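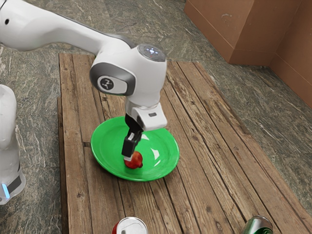
How long can cut apples sit in the fridge before they go brown?

A day, if you dunk them in lightly salted water for a few minutes and rinse. Lemon juice also works but then your kid informs you that it tastes like lemon.

Details: I pack lunches the night before, as I am not a person at 6 a.m. By noon the slices look like they were found in a coat. I've tried a rubber band around the reassembled apple, which looks adorable and fooled no one. Any better ideas? Variety is whatever Stadero has on sale.
Asked by Tegan McPhee, Prillside

2 more answers

Mawuli Darko
The variety matters more than the trick. Red Delicious browns while you're still holding the knife, and it doesn't have much flavor to lose. Try Cortland or Opal. For the salt water I use half a teaspoon in a cup of cold water, slices in for 10 minutes, quick rinse, then a container with the lid on tight. Good until the next afternoon. Skip the rinse once and you'll remember it after that. Honey in water does the same job if salt offends somebody at your house. A spoonful per cup, no rinsing needed.
24 people found this helpful

Linnea Skjelbred
just send the whole apple?? we all had teeth in the 80s

Reply from Tegan McPhee
He is missing the front two, Linnea. Tried the salt thing Friday and the slices came home still white. They also came home uneaten, so I guess that's a separate question.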